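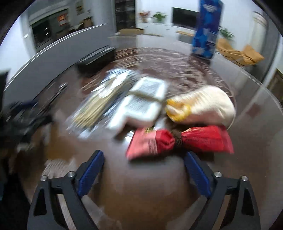 Nov 26, 2012

I finished the closet inventory on Saturday's list a few days behind schedule, and that puts me at the end of the paper project I started in May. I said back then I would write it up when it was done, so this is the write-up. It is mostly for the two or three people who emailed to ask how it was going, and for me, because I will forget all of it by spring.

To recap, when we moved to Jurstead I brought 14 boxes of paper with me. I had not opened most of them since the move before that one. They held bank statements, tax returns, appliance manuals, school reports, letters, pay stubs from jobs I left in my twenties, and a great many envelopes that had other envelopes inside them. The boxes lived in the hall closet and then, when we needed the hall closet, in the spare room, stacked against the radiator. That meant the radiator stayed off and the spare room was cold for two winters.

The plan was to get down to 2 boxes. I ended up with three and a half, and I have decided to be fine with that.

How I did it

I took one box at a time and did not open the next until the first was empty. The first few went badly because I was reading everything. I spent a whole evening on a folder of letters from college and threw out one receipt. After that I made a rule that anything handwritten went straight into a shoebox to be read later, and I only dealt with printed paper during sorting. The boxes went much faster. A full one took me around two evenings.

I sorted into four piles: keep the paper, scan and shred, shred, and recycle. I tried a fifth pile for things I wasn't sure of, but it grew bigger than all the others put together, so I gave it up and made myself choose.

Tax returns I kept for seven years, along with whatever backs them up. I know people who keep less and people who keep everything. Seven was the number my parents used. House papers I kept in full, including the survey and the roof invoice. Car papers I kept only for the car we still have. I had a complete service history for a hatchback that was sold for scrap before I was married.

Manuals were the easiest. I kept the furnace, the dishwasher and the sewing machine. The rest were for things we no longer own, or were for clocks.

Pay stubs took longer than they should have. I meant to keep the last one for each year and shred the others, and then found I was missing most of the Decembers. I kept the yearly wage statements and let the stubs go.

Scanning

I used the Beltano sheet-feed scanner, which I bought used. It does both sides at once and it jams on anything that has been folded in thirds, so every letter from the bank had to be flattened under a dictionary first. Staples have to come out too. I filled a jam jar with staples and paper clips by July.

My early scans are a mess. I let the software name the files, and it named them by the time of day, so I had a folder of several hundred files with nothing to tell one from the next. I went back and renamed them over a long, dull week. What I use now is the year first, then the month, then who it came from, then what it is. Everything falls into order by itself. If you are starting out, decide on your names before you scan the first page.

I also wish I had used a lower setting. I scanned the first boxes in full color at the highest quality, and a gas bill does not need that. The files are huge and slow to open. Plain gray is good enough for anything but photographs.

Backups go to two drives. One is in my desk and the other is at my sister's house in Huscombe, and we swap them when I visit.

Shredding

My own shredder lasted through the fourth box. It would run for 12 minutes and then shut itself off to cool down for an hour, and one evening it did not come back on. I could have bought a better one, but the office supply place on the Huscombe road, Rondonuwu, takes paper by the bag and shreds it in the back. I paid by weight. I took in nine bags over the summer and I think the total came to a little less than a new shredder would have cost. It also meant I was not vacuuming up confetti.

Ask whether they take paper with staples in it. They do, and I had already pulled out a jar's worth.

What turned up

I found our marriage certificate, which I had replaced four years ago after deciding it was lost. Now we have two. I found a savings passbook from when I was nine, with $100 in it. I called the bank, which has changed its name twice, and was told the account was closed long ago. They could not say who closed it. I have my suspicions about my father and a lawnmower.

I found the recipe for my grandmother's plum bread, typed, with the oven temperature missing. I have made it once since. It came out heavy, and I'll try it hotter.

I did not find the title to the boat trailer, which was one of the reasons I started.

What's left

The shoebox of handwritten letters turned into two shoeboxes, and I haven't read them. I would like to do that in January, when there is less going on. The photographs are a separate job. They are in albums with those sticky pages that are hard on the prints, and I need to find out how to get them off without tearing them. If anyone has done this, please leave a comment. I have heard dental floss and I have heard a hair dryer, and I'm nervous about both.

New mail gets opened standing up, next to the recycling bin. Whatever survives goes in a single tray on my desk, and I empty the tray at the end of the month. I have missed one month so far — October — and it took me twenty minutes to catch up.

The radiator in the spare room is on. It knocks a bit, and I think it needs bleeding.

Filed under: House, Paper
3 comments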